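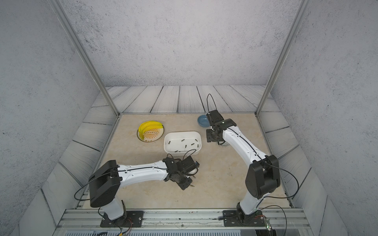
Club News / Minutes

Odeda Curling and Skating Club
Minutes of the regular meeting, January 8, 2018
Upstairs lounge, Odeda Arena

Chair: Ratih Nugroho
Recording: Zulema Lagos
Quorum was met. Regrets were received from the ice maker and from the junior convenor, who sent a written report.

1. Call to order and agenda
The chair called the meeting to order once the early draw was off the ice. The item on the parking lot was moved ahead of the bonspiel report so that the arena staff could go home. Agenda approved as changed.

2. Previous minutes
One correction. The last minutes said the Vornum Rink had offered us its spare set of rocks. The offer was for a loan until the end of the season, and we pay the trucking both ways. Minutes accepted with that correction.

3. Parking lot
Snow is being piled against the east doors again. The plow operator has been asked to push it to the fence side. Members arriving for the late draw should use the west entrance until the ice on the east steps has been chipped off. Sand is in the bin beside the vestibule and anyone can spread it.

4. Learn to Curl
The fall session finished with 40 adults, and most have asked about a winter session. Zulema proposed a four-week block on the two end sheets, with club brooms and sliders supplied. New curlers would need clean indoor shoes, stretchy pants and a helmet or padded toque. There was discussion about whether helmets should be required or recommended. The current insurance wording was read out and it says required for juniors only.
Moved that helmets be required for all first-season curlers, adult or junior. Carried, one opposed.
Moved that the winter block go ahead. Carried.

5. Ice and equipment
Sheet 4 has been running straight on the outside and falling back near the far hog line. The ice maker's note says the level is off at that end and he will flood and scrape before the weekend. The sheet will be closed for one evening and the mixed league will double up.
Two brooms from the loaner rack have broken handles and were thrown out. The hack on sheet 2 is loose and needs a new rubber.
Pebble heads: we have one fine and one medium left. Zulema to order more.

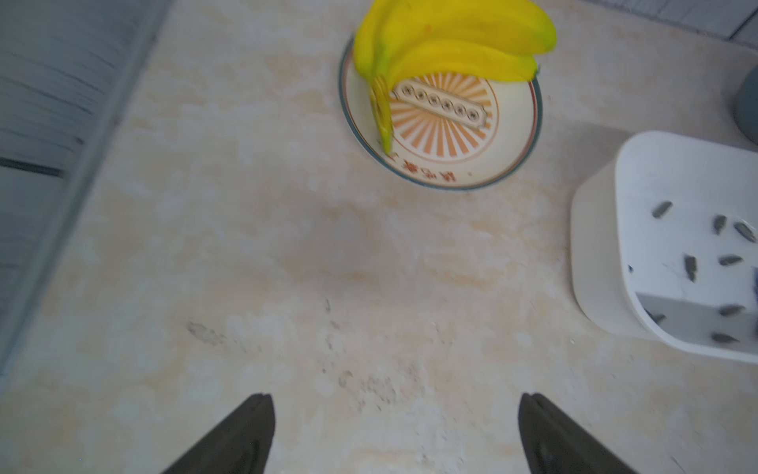
3 min read

6. Winter bonspiel
Ratih reported that the draw is nearly full, with entries in from Vornum and Hsiao and two rinks coming up from Revmont. The Revmont rinks have asked not to play the first draw because of the drive. The draw master will try to fit this in but made no promise.
Entry fee stays at $300 per team, including supper on the Saturday and the breakfast. A member asked whether the fee could be split for teams that don't want supper. After some back and forth it was left as it is.
Prizes: the hardware store has given a gift card for the draw to the button, and the bakery will do pies for the C event. Still looking for something for the B event.
Music after supper will be off a playlist this year. The band we had before is booked.

7. Junior program
The convenor's report was read. Little Rocks numbers are steady. Some parents have been dropping off and leaving, and the convenor asks that one adult per family stay in the building for the under-nines. Skates and sticks are to be kept out of the curling change room on junior nights, as bags were blocking the door to the ice.
Request for $200 toward travel for the under-18 girls' rink to the playdown in Hsiao. Moved and carried.

8. Shared ice time with skating
The figure skating side would like the late slot on the arena pad for the last half of January to get ready for test day. Minor hockey has already been given part of that time by the arena. Ratih to meet with the arena manager and bring back an answer. Nothing was decided.

9. Kitchen and lounge
The coffee urn is slow to heat. A replacement was priced but the price was not to hand, so the item is held over.
Please rinse mugs before leaving them in the rack.
The lounge television will be left on the provincial playdowns during both weekends of play.

10. Other business
A member asked about lockers with no name on them. Notices will be taped on the unmarked ones, and the locks will come off at the end of the month if no name has gone up.
Broom bag found under the bench by sheet 1, blue with a white strap. It is behind the bar.

Action items
Ratih: arena manager re late ice, B event prize
Zulema: pebble heads, hack rubber, winter Learn to Curl sign-up sheet, locker notices
Draw master: Revmont draw times

Next meeting will be called after the bonspiel. Meeting adjourned.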